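Saving up for a robot arm (and what I'd do differently)

Right, so several of you have asked how I'm budgeting for the tidying arm I keep going on about, and whether you need to be made of money. I'm not, and I've been putting 90 pounds a month in a separate pot since I first got the idea. It does add up!

My first tip is to ignore the headline price until you've written down everything else. The arm I fancied from Grimholm was 1,897 pounds, which made me gulp, and then I spotted that the gripper was another 259 on top. A gripper! Without one you've bought a very smart pole. Ask for the whole lot on one quote: arm, gripper, cables, something solid to bolt it to, delivery, and whatever they want for the software after the first year.

Next, get the tape measure out. I put masking tape on the carpet where the stand would go, and walked round it for 11 days (I stubbed my toe on the kitchen stool I'd used as a pretend base, twice). Check the reach from there too, right to the back of the seat cushions if it's the sofa you want cleared. Mine would have fallen short, so the cheaper Drondeck went off the list.

Xinyi Hou, my very patient neighbour, told me to try the job on a computer before spending a penny, and I wish I'd listened sooner.

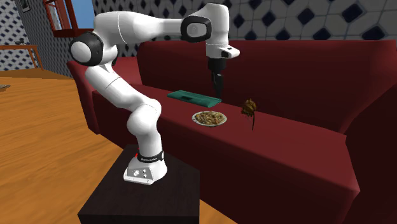 Make your list of jobs from real life as well, mess and all. A book is one thing, but a plate with dinner still on it is quite another, and I'd want to know how a gripper with two fingers copes with both before handing over my card. Email the seller and ask. If they only talk about neat little boxes, keep asking.

Last thing: leave some money over for spares, and find out who mends it and who pays the postage. I've still got that question in with Grimholm, so I'll add their answer when it comes.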